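Guest Rooms at the Pandora: What Was on the Tray

Photo gallery. Posted May 10, 2026

The Pandora is a small guesthouse on the hill side of Dondau, a short walk up from the bus stop. It has 12 rooms on two floors, and a kitchen downstairs that closes early. Anyone who wants a hot drink or something to eat after that makes do with what is in the room, and this gallery is about that part of the stay: the kettle, the tray, the snacks and where they all end up once a bag has been unpacked.

I stayed eight nights in October, on the upper floor, and went back this spring. The notes below come from both visits. Regular readers will know the series from the page on the Fostberg lodge, which had 50 comments the last time I looked, most of them on the subject of tea.

The room

The rooms at the Pandora are not large. Mine had a bed, a chair, a narrow wardrobe and a shelf by the door that was too shallow for a tray. There was one outlet near the wardrobe and another low on the wall by the window. The outlet by the window is the one to use for a kettle, and the windowsill next to it is deep enough to stand the kettle on while it heats.

With so little shelf space, the bed becomes the table during the day. I unpack onto it, sort things on it and pack up again from it. I did the same at Fostberg, where there was a desk, so it may only be my habit.

The bedspreads are changed between guests and no two rooms seem to have the same one. They are the kind sold at the Marinescu store on the main street, folded in stacks near the back. The price tag on the one I looked at said 582, and I left it there. I had no room for it in my bag.

The kettle and the tray

Every room gets a kettle. At check-in the front desk asks whether you want it brought up or would like to carry it yourself. If you say you will carry it, you get it straight away. If you ask for it to be brought up, it comes after the evening rush, and by then I usually want to go to sleep. 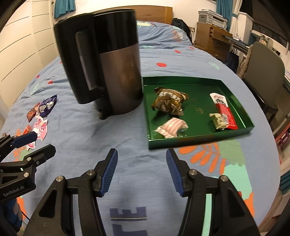 Snacks are the other half of the arrangement. The Pandora puts out a few wrapped things for arriving guests, and most people add their own from the Marinescu store. I bought most of mine on the first afternoon and topped them up in the middle of the week. Long bars and small candies travel well. Anything with a chocolate coating does not, and the bus down from the upper road has no shade on the left side.

A tray with a raised edge is worth having for this. On a flat tray, candy slides off the moment someone sits down on the mattress. A tray with a rim holds it, and it can be lifted off the bed in one go when it is time to turn in. The wrappers are a separate matter. I keep a paper bag for them and empty it in the bin on the landing.

The kettle gets used twice a day: once early, before the kitchen opens, and once at night. I fill it from the bottled water the guesthouse sells at the front desk. The tap water in Dondau is fine to drink but hard, and it leaves white scale inside a kettle within a few days. At Fostberg the water is soft and I never had to think about it.

For cleaning, white vinegar and water in equal parts does the job. Bring it to a boil, let it stand for half an hour, pour it out and boil plain water twice after that. The Marinescu store has vinegar on the bottom shelf by the door. The front desk will also do this for you if you leave the kettle with them in the morning.

Heating is done on the windowsill and nowhere else. A kettle should never be switched on while it is standing on bedding, and a full one should not be set down there either. Once it is empty and has cooled, it can go wherever there is room. In practice that means the bed while I sort things out, and then the bottom of the wardrobe overnight.

What I bought and what I would buy again

Wrapped bars. These were the best value. The store sells them singly from an open box at the counter. One bar and a cup of tea is enough to hold me until breakfast. I had one most nights.

Small wrapped candies. Sold by weight. A quarter pound lasted me most of the first week. The fruit ones are better than the milk ones, which stick to the paper if they get warm.

Savory packets. There is a whole rack of these, and they are mostly air. I bought three kinds and finished one. They also take up a lot of space in a bag and burst if something heavy is packed on top of them.

Tea. I bring my own, in a tin. The store has black tea and one kind of mint. The mint is good. The black tea needs longer in the cup than the box says — five minutes at least.

Instant soup. I had two packets left over from Fostberg and used both on a night when it rained. The room cups are small, so a packet made for one bowl has to be split into two cups. A wide mug from home would have been better.

Dried fruit. Not sold at the Marinescu store in October. In the spring they had apricots, and I bought two bags and took one home.

Packing up

Checkout at the Pandora is at eleven. I start with food, because it is the easiest thing to leave behind. Everything that has not been opened goes in one bag, and everything that has been opened gets eaten on the bus or thrown away. Loose candies go in the tea tin once the tea is down to the last few bags.

The kettle goes back to the front desk empty, with the lid shut. Wipe the outside first. If it is handed in with water still inside, they have to tip it out in the little sink behind the counter, which is usually full of cups at that hour.

Then I take everything off the bed, shake out the bedspread and look underneath it. On the October trip I found a pen, two candies and the receipt I had been looking for all week. In the spring there was only a sock.

Practical notes

The front desk is open until ten at night. Bottled water is sold there in two sizes, and the large one fills a kettle and leaves some over.

The Marinescu store closes for an hour in the middle of the day. The hours on the door were out of date both times I went.

There is no refrigerator in the rooms. Milk can be left in the kitchen downstairs with your room number on it.

Extra cups are kept in the cupboard on the landing, second shelf. Please bring them back.

The next page in this series will cover the lower floor and the kitchen, including the breakfast shelf. The Fostberg pages are still up and can be reached from the main list.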